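Gripper notebook – Monday, bench two

Finger comparison day at last! Rostislav had the yellow fingers ready when I came in, and I've wanted to see these side by side with our old Pravell pads since November. The old ones did 1,611 closes before the left one started peeling at the corner, so that's the number to beat. We don't have to beat it this week.

Main question for today is how much the pocketed shape gives around a curved face. The Oltmont parallel jaws are great on boxes and miserable on anything rounded – they touch along one line and the part pivots. With the pockets I expected the finger to fold in a bit and spread the load. Pushing on one by hand (very scientific) it feels lovely, soft at first and then it firms up.

Setup: wrist cameras on, patterned wallpaper left up behind the table. Exposure locked, same value for every run. The lavender piece goes first, and I want both arms in close so we can compare the views as well as the grips.

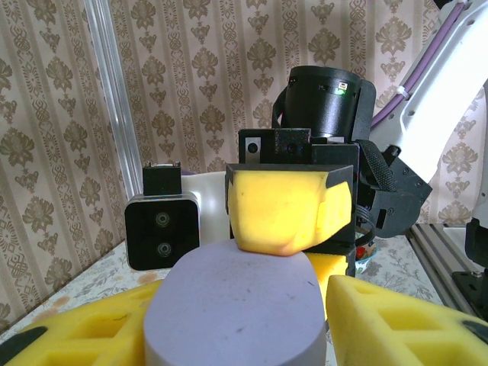

Two arms, one part

This is the one I'm excited about. Lilla's plan is 11 approaches per arm, closing speed at 3 on the Nitside controller, then the same again at 8. Log the finger gap at contact and at full close. If the gap at contact wanders by more than roughly a millimeter, stop and re-zero before going on – don't average it away like I did last time.

Things to watch:
Lighting. The pale upper faces of the pads wash out quickly from the wrist view, and the edge finder hates that. Try one stop down.
Cable slack at the joint. Give it a full sweep by hand first.
Pink piece edge-on. It's the narrow case and I think the best test of the lot – very little area for the fingers to find.

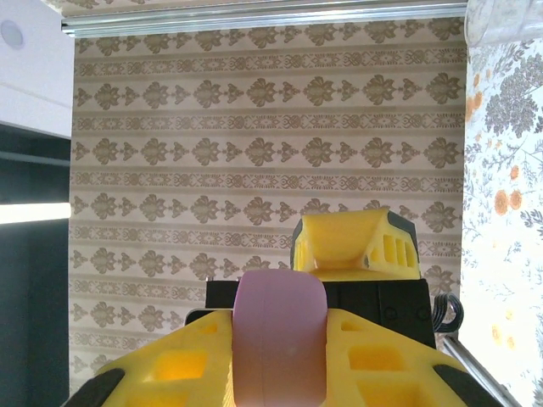 Pink piece between the yellow halves, rim up, wrist camera view.

Still to do: ask Văduva whether they can send the softer grade, and print a second pair with one fewer pocket per side. Rostislav thinks fewer pockets will twist less. I think he's wrong and I can't wait to find out.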